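Notebook, June, 7:40 a.m.

Boards and leashes first, while it's cool in the shed. Picking up from the last entry, where the evening paddle route to Driltivgate was still undecided and the rental boards were half inspected.

**Fleet**

All the Jasby inflatables have now been pumped to working pressure, left overnight and checked again. Two lost enough air that I could push a thumb into the deck. One was the valve. Tightened it with the plastic wrench, soapy water on it, no bubbles, left it inflated on the rack to check again tonight. The other leaks along the rail seam near the tail. Bubbles in a line as long as my hand. Cleaned the seam, scuffed it lightly, glued it, clamped it between two scraps of board with a towel in between. It stays clamped until tomorrow and then gets another night at pressure before anyone stands on it.

The hard boards are in better shape than I expected after winter. Dings on the noses, old repairs holding. One fin box has a hairline crack on the left side. I marked both ends of the crack with a pencil so we can tell if it grows. Do not rent that one out until someone else has looked at it too.

Leashes: threw out every one with a stiff cord or a cuff that no longer grips. The Velcro fills up with sand and weed, and a wire brush only helps so much. We need more of the coiled kind for the slow river trips. The straight ones drag in the weeds below Bielecka landing and people keep stopping to clear them.

Paddles: the adjustable ones stick when grit gets into the clamp. Rinsed the lot with the hose, took the clamps apart, wiped them, put them back with no grease. Grease was tried last season and it held the sand like glue. Clamps go on hand tight plus a quarter turn.

**Route test**

Took one of the Urkine touring boards from Bielecka landing down to the Driltivgate steps with a loaded dry bag strapped on the front, to copy what a guest would carry on a music night. Wind light from behind. Easy pace, with stops.

- First stretch is wide and slow. Fine for beginners. Good place to practice turning.
- The bend after the willows pushes you to the outside. Guide should wait on the outside bank so people have something to aim away from.
- Under the footbridge, keep to the middle opening. The left one has a branch in it, just under the surface. I tried to pull it loose and couldn't.
- At the steps there is room for 8 boards side by side if they come in nose first. More than that and they start to pile up in the current.

So the group size for the evening trip is 8 including the guide, or we run two groups with a gap. I'd like the gap to be 25 minutes. The first group needs that long to get out, carry boards up to the grass, and change shoes. I timed myself doing it alone at an easy pace and then allowed extra.

The return is the weak point. Going back upstream in the dark after a concert is no fun for new paddlers and the light at the landing is poor. Plan is to leave the boards locked at the top of the steps and walk everybody back on the towpath, then fetch the boards with the trailer. The trailer can get down the service road but the turn at the end is tight. Tried it once, empty. Had to unhook and swing it by hand.

**Stage side**

The walk from the steps to the lawn seats is short and mostly flat. We get a roped patch at the back left. The sound is good there, the view of the stage is partly behind a speaker tower. Worth telling people before they book.

Picnic boxes go over by van in the afternoon. Cold packs on the bottom and a second layer on top of the boxes this time. Test box with a thermometer held fine until intermission and warmed up quickly after that.
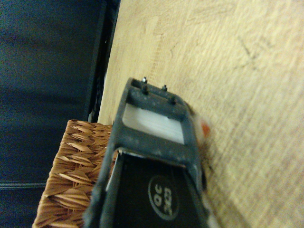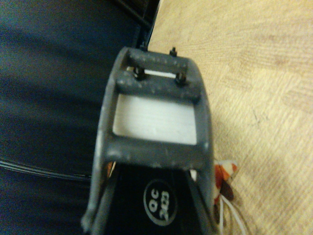 **Locks and cable**

Measured the rail at the top of the steps. The long cable goes through all the leash plugs and around the rail with a bit to spare, as long as the boards are stacked flat on their edges and alternated nose to tail. Tried it with foam noodles between them so the rails don't rub. Works, but slow for one person. Assign two.

Padlock combination changed to 606 for the season. The old padlock was stiff and now lives on the scrap box. Don't write the new one on the trailer.

**Lights**

Clip-on lights for the walk back. The cheap ones slip off life jackets when people bend over. Tying them to the shoulder strap with a loop of cord fixes it. Made up a set of loops from the leftover cord, cut ends melted. They are in the blue tub with the whistles.

Tried one light on the nose of a board at dusk. It lit up the water in front and I couldn't see the bank at all. Put it on the tail instead and the person behind can follow it. Tail only from now on.

**Money, short version**

Deposit stays at 100 per board, handed back at the steps if nothing is broken. Ticket and paddle sold together, no discount for people who turn up with their own board, but they can join the group if they wear our light.

**To do**

- Unclamp the seam, pump up, leave overnight
- Second opinion on the fin box
- Ask about cutting the branch under the footbridge
- Order coiled leashes, also spare fin screws
- Trailer turn again, this time loaded
- Write the text that goes out to guests: shoes, jacket, what happens to their stuff while they're on the water
- Find out what we do if the concert is called off for lightning when the first group is already at the willows. For now: everyone out on the left bank, boards left there, walk

9:15 p.m. Valve board still firm. Back in the fleet.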